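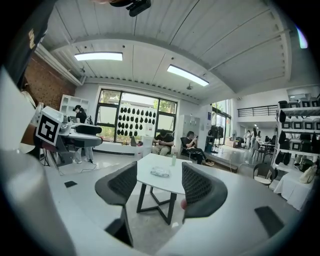

Shared Tables: What We Leave Behind

Project report, second term
Handed in 2021-11-10

What I wanted to find out

My project started with a pet hate of mine. I share a workroom with a lot of other people, and every flat surface in it slowly fills up with bits and pieces – packets, bottles, tape, somebody's lunch wrapper. I wanted to know which surfaces collect the most stuff, and whether changing the furniture would make any difference to how tidy the place stays.

The room

It's a lovely space, I have to say. There's exposed red brick on one side, corrugated metal overhead and a big black-framed window that looks out onto green trees. The storage is a white open shelving unit with square cubbies, plus the workbench, and then there's the round white table with the black metal legs, which became the star of my report. A clear crinkly plastic package and a little pale green bottle on top is a pretty typical load for it.

How I did it

I made a tally sheet (named the Skadport sheet, after the brand of notebook I drew it up in) and filled it in at the end of each session. Anything left on a surface went down as one item, whatever its size. I did this for 67 sessions and wrote down 213 items altogether. I also tried two changes along the way: first I labelled the cubbies, then I moved the bin closer to the round table.

What I found

The round table won by miles! I'd expected the workbench to be the worst, but people seem to treat the bench as a place for work and the table as a place to plonk things on the way past. Plastic packaging was the most common item, and small bottles came next. The labels did very little. I was a bit gutted, as I'd spent ages choosing the colours. Moving the bin helped much more, mainly with the packaging. The bottles stayed put, probably because they still had something in them and people meant to come back.

Things I'd change

I was the only person counting, and I tidied up a couple of times without thinking before I'd filled in the sheet, so two sessions had to be thrown out (they aren't in the total). I'd also like to try a tray for the bottles, and the Sustamby stacking ones look about the right size for the cubbies. If I can borrow a few, I'll run that test in December.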